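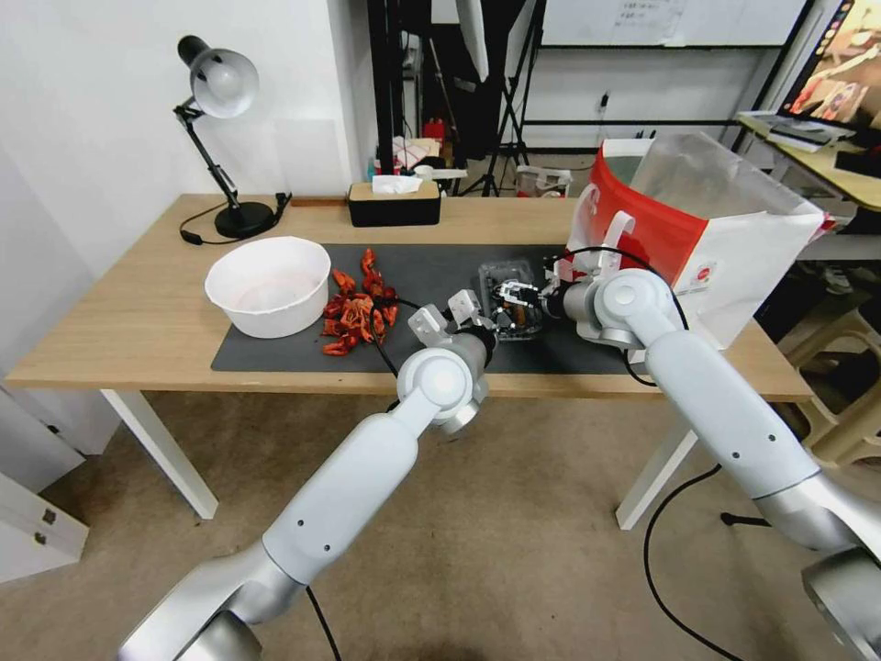 Changes to Residents' Meal Accounts

The Office of Residential Life at Figueroa Hall will move all meal accounts to a single monthly statement beginning in April. Residents currently receive separate statements for the dining room, the ground floor café and guest meals. These will be combined, and the balance will be due on the last working day of each month.

The change follows a review led by Merle Kingi, Director of Residential Services. Of the 301 residents invited to respond, most favored one statement over three. A number also asked for a longer period in which to dispute a charge, and this has been extended to 26 days.

Residents on the reduced plan will keep their present rate. Guest meals may be added to an account at the dining room desk, up to 50 per academic year. Unused guest meals do not carry over – the allowance begins again each fall.

Balances from earlier terms will appear as a separate line on the first statement. Residents who believe this line to be incorrect should write to Jolán Bozsik in the Accounts Office, Room 53, and include their resident number.

Paper statements remain available on request. The form may be collected from the front desk between 9 a.m. and 4 p.m.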